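Teaching contour lines at the kitchen table 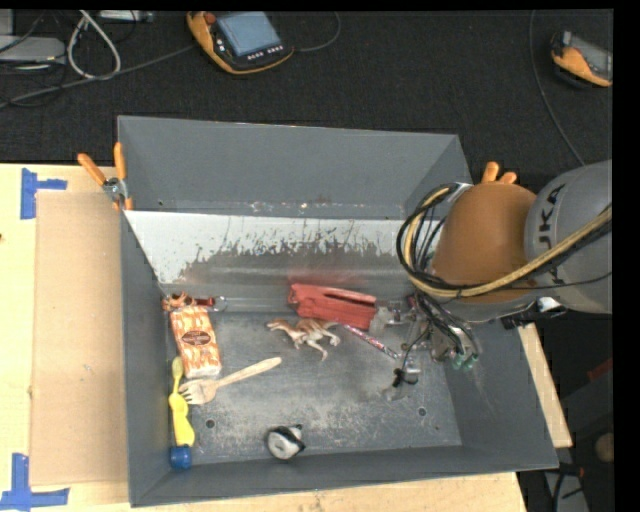
We have been doing maps since the start of the spring term, and contour lines were the part I was least looking forward to. I remember them from school as brown squiggles on a sheet, with a teacher telling us that close together meant steep. I could repeat that in a test. I could not have looked at a map and told you what the hill looked like.

My two are at different stages, so I wanted something both could do. The younger one knows the words hill, valley and cliff and can find north. The older one has done scale and grid references and gets cross if a lesson feels too young.

We began with potatoes. Cut a large one in half lengthways, put it flat side down and you have a hill. Mark heights up the side with a ruler and a pen, slice it level at each mark, then draw round each slice on paper, starting with the biggest. Leave each slice in line with the one before it. When you have drawn round the last one you have a contour map of a potato.

It works better than I thought it would, but there are a few things to watch. The slices need to be the same thickness, or the whole point is lost. A cocktail stick pushed down through the middle before you cut gives you a hole in every slice, and you can line the holes up on the paper. Also, use a potato with one steep end. Ours was nearly round the first time and the lines came out evenly spaced all the way, so there was nothing to talk about. The second was a better shape and the younger one spotted straight away that the lines were squashed together at the blunt end.

After that we made a valley, which is harder with a potato. We used modelling clay in a plastic tub and poured in water a little at a time. At each level you scratch a line in the clay where the water meets it. I had put two peaks in with a dip between them, and the water made two islands, then joined up lower down as we let it out. The older one asked what the dip was called. It is a saddle, or a col, depending on which book you have. Ours had both words on different pages with no mention that they meant the same thing.

The clay went soft after an hour or so in water, so do your scratching promptly. Put a towel under the tub as well.

Then we moved on to printed maps. I bought the Baumgartner map workbook second hand and it has been mostly good. The exercises go up slowly and the maps are clear. My complaint is that the contour section uses an island called Kakia which is made up, and the older one lost interest on finding that out. There is a cross-section exercise on it where you lay a strip of paper across the map, mark where it crosses each line, and then plot the heights on a grid below. It is a good exercise. I just did it again with our local map, and that went down much better, as we could walk to the top afterwards and see whether the drawing matched.

The walk was worth doing. We picked a path that crosses 7 contour lines between the stile and the trig point, and every time they thought we had crossed one they had to stop and find us on the map. They were wrong quite often at the bottom, where the slope is gentle, and much closer near the top. It took most of a morning. The younger one now says "this is where the lines are close" on every set of stairs.

We also tried Trukance, the online map game a few people on the home education forum were recommending. You are given a contour map and have to choose the matching hillside from several drawings. The first levels are fine. Later on it starts a timer, and mine began guessing to beat it. I turned it off after a couple of days and we may go back to it in the autumn.

One thing that confused both of them was the height numbers. On a contour map the figures are printed so that the top of the number points uphill, at least on the maps we have. Once they knew that, they stopped mixing up hills and hollows. Before that, a ring marked 100 inside a lot of other rings could have been either as far as they were concerned. I should have told them that on the first day.

The other was vertical exaggeration. When we drew our cross-section, the hill came out looking like an Alp. I had used a much bigger scale up the side than along the bottom, as the workbook says to, and it took a while to explain why. In the end I drew it a second time with both scales the same, and it was hardly more than a bump. Seeing the two together did the job.

Next we are doing rivers. I have the Gitura river cards, which show a source, tributaries, meanders and a mouth, and can be laid end to end across the floor. I would like to tie them back to the contours, as the V shapes in the lines always point upstream and I think the older one is ready for that. The younger one can colour in the blue bits and learn the names.

If you want the blank cross-section grid I used, leave a comment and I will email it. It prints on A4. You may need to set your printer to actual size or the squares come out slightly small.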